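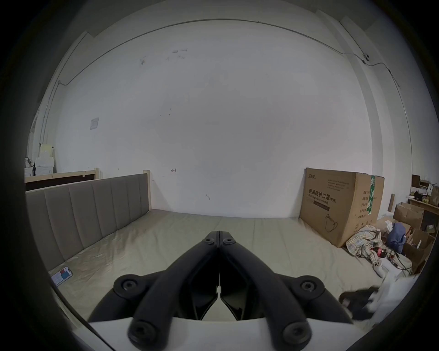 # Gripper rules: the questions we keep getting

**Who do these apply to?**
Anyone recording with a hand-held gripper for Dandlow, at home or at the Parkusham office. Seniority is no exemption. Thijs Hoekstra has asked.

**Must I tidy the room first?**
No. We want rooms as people live in them, and the robots will have to cope with yours eventually. Clear the floor where you'll be walking and leave the rest.

**What about my phone?**
Lock it and turn it face down, or put it in another room. A lit screen can give away messages, names and your views on your landlord. The same goes for monitors, post and prescriptions.

**May I fold laundry on the bed?**
Yes. Move cables and game controllers off the mattress first, unless they are part of the task.

**How fast should I move?**
Slower than feels natural. If your hand is a blur, so is the recording.

**How long is a session?**
Eight minutes at most, then a break of five. Godelieve Jacobs set the limits and does not haggle.

**Can the jaws pinch?**
Yes. Keep your free hand, children and cats away from the links and pivots. Report any pinch to Nathalie Van Damme, even an embarrassing one.

**Somebody walked in. Now what?**
Stop, and mark the session for deletion. Asking them to forget it is not consent.

**Where is the full standard?**
On the shared drive. It has 249 clauses, and Ans De Haan will know if you skimmed them.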